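The Brotton Replay

A short story

The Disciplinary Panel of the League convened at two o'clock in the upper meeting room at Brotton, with Mrs Imke Albers in the chair. The matter before it was the abandoned fixture between Brotton and Flitar, and in particular the conduct of the Brotton head coach, Mr Knut Ehlers, during the closing minute of the fourth quarter.

Mrs Albers had chaired such hearings for eleven seasons and had a settled manner of opening them. She read out the rule, then the charge, and then asked that all telephones be placed face down on the table. Mr Ehlers placed his face up. She waited, and after a time he turned it over.

The charge was that Mr Ehlers, with his side leading by a single point, had withdrawn his players from the court and had refused a direct instruction to return them. Rule 23 allowed a coach to withdraw a team only where there was danger to a player. The penalty for a wrongful withdrawal was forfeiture of the match and a fine of 200 pounds. The fine was of little concern to anyone present. The forfeiture would send Brotton down a division.

"You understand the charge?" said Mrs Albers.

"I was there," said Mr Ehlers.

"That is a separate matter. Do you understand it?"

He said that he did.

The first witness was the senior referee, Mr Rüdiger Ruppert, who had brought a written statement and asked leave to read from it. He was a tall man who had once played at centre, and he read standing, in the voice he used for technical fouls. He stated that Flitar had possession under their own basket when the Brotton bench called for time. He stated that the time-out was properly granted, that it ran its full length, and that at the end of it Brotton did not come back on to the court. He had walked over to the bench and told Mr Ehlers that play would resume. Mr Ehlers had replied that it would not.

"Did he give a reason?" asked Mrs Albers.

"He said the floor was wrong."

"Wrong in what respect?"

Mr Ruppert consulted his statement, although he plainly knew what was in it. "He did not specify. I inspected the floor. I found it to be in good order."

"All of it?"

"The part I was shown."

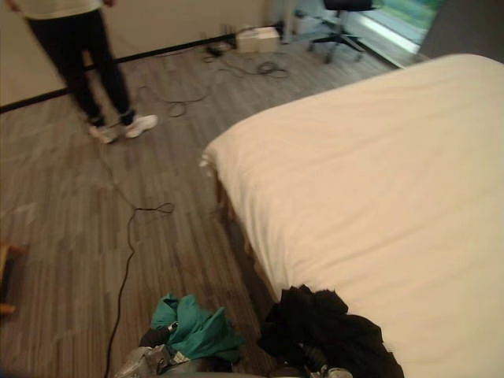 Mr Ehlers was then invited to question the witness, as was his right. He took some time about it. He had coached at Brotton since before the new hall was built, and had coached Mr Ruppert himself for two winters, a fact which both men had declared in writing and neither had mentioned aloud.

"Where did you stand in the last quarter?" he asked.

"On the baseline, and then at the division line, as the play required."

"Did you at any time stand in the left corner, in front of our bench?"

"I had no cause to."

"You used to have cause to," said Mr Ehlers. "You used to shoot from there all evening and miss."

Mrs Albers asked that the last remark be left out of the record. The secretary, who was Mr Joscha Ostermann and who wrote a very fine shorthand, was seen to draw a line through it. He was also seen to smile.

The second witness was the captain of Brotton, Miss Stella Kashindye, who played point guard. She had come from work and had not had time to eat, and the chair allowed her a glass of water and a biscuit before she was sworn. She was 23 years old and in her fifth season. She had no statement. When asked whether she would like an adjournment to prepare one, she said that she would sooner get on.

"Please tell the Panel what took place during the time-out," said Mrs Albers.

"We sat down. Coach drew the play. It was the one we call Sturkex."

"Why is it called that?"

"I don't know. It was called that when I got here."

Mr Ehlers lifted a hand from the table. "It was the name on the side of the old scoreboard," he said. "If you were running the play properly you finished up facing it."

"Thank you," said Mrs Albers. "Go on, Miss Kashindye."

"It needs someone in the left corner. That was Du Plessis. She said she didn't want to go into the corner. Coach asked why, and she said it gave. The boards, I mean. She said she had landed there in the third quarter and it had gone down under her and come back up."

"Had she told anyone this at the time?"

"She told me."

"And whom did you tell?"

Miss Kashindye turned the glass round on the table. "We were nine behind," she said.

The Panel sat quietly for a moment. It was a cold afternoon, the radiators had not long been on, and the pipes could be heard knocking along the wall. From the hall beneath came the sound of a single ball being bounced, low and even, by somebody who ought not to have been there during a hearing.

"So you said nothing," said Mrs Albers.

"I said, play on the other side. So she did. We went right for the whole of the fourth quarter, every time down. They couldn't work out why. They kept waiting for us to go left and we never went left. That's how we got back into it." She drank some of the water. "Then he drew up Sturkex, and she had to say."

"And what did Mr Ehlers do?"

"He rubbed it off the board."

Mrs Albers wrote this down herself, although Mr Ostermann was already doing so. She asked the witness whether another play might have been chosen, one which kept to the right-hand side, as the team had been doing to good effect for some ten minutes.

"I asked him that," said Miss Kashindye. "We were a point up. All we had to do was stop them once."

"What was his answer?"

"He said Flitar could go where they liked. He said their number seven shoots from that corner. When she's on the other end she's in ours, and they'd turned round at half-time, so it was her corner as much as anyone's. He said she'd been off it all night because Du Plessis was marking her out of it, and in the last minute she would go there, because that's what you do in the last minute, you go to your place." She stopped. "He said he wasn't going to win it by waiting for her to land."

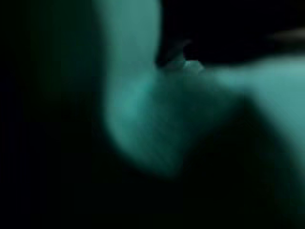 Could the match have been saved by some other means?

Mr Ehlers might have reported the fault to the referee in plain words, and the clock would have been held while the whole floor was walked.

Mrs Albers put this to him directly when he gave his own evidence, which he did last and at no great length. He accepted it. He said that in the time-out he had not been thinking of words. He had seen the girl's face, and he had seen the number seven on the far side tying her lace, and he had told his players to put their coats on. When Mr Ruppert came over he had said the floor was wrong, because it was.

"You did not point to the place," said Mrs Albers.

"No."

"Mr Ruppert asked you to point to the place."

"He asked me to show him what I was complaining of. I have never complained of anything in this building. I helped to raise the money for it." He looked at his hands. "I laid that corner. The contractor was short of men in the last week and some of us went in at night. More than 70 boards, and that corner was mine. I didn't care to point."

Mr Ruppert, who had remained in the room with the consent of the chair, put his statement back into its envelope.

The Panel retired to the small kitchen across the corridor, there being nowhere else, and deliberated for the time it took a kettle to boil twice. On its return Mrs Albers read the decision. The withdrawal was found to be within Rule 23, the danger having been real to the mind of the coach and afterwards confirmed by the surveyor. The failure to report it was found to be a breach of Rule 24, for which the penalty was the fine alone. The result would not stand. The fixture would be replayed from the start, at Flitar, on a date in March to be agreed between the clubs.

"From the start?" said Miss Kashindye.

"The rules make no provision for resuming at the fourth quarter."

"Nine down and we have to do it all again."

"You will begin level," said Mrs Albers. "I should have thought that was an improvement."

Mr Ehlers paid the 200 pounds before he left the building. He wrote the cheque at the table, in a careful hand, and Mr Ostermann gave him a receipt dated Mar 3, 2021. He was asked whether he wished to lodge an appeal and said he did not.

On the way out he went down by the back stairs and looked into the hall. The left corner had been roped off, and a square of boards had been lifted and stacked against the wall. Du Plessis was at the other end, in her stockinged feet, working from the right. She missed two and made one. When she saw him she held the ball on her hip.

"Are we down?" she called.

"We're replaying it," he said. "Get your shoes on. You'll slip."

She threw him the ball — a poor pass, too low and well to his left — and he went after it across the good part of the floor.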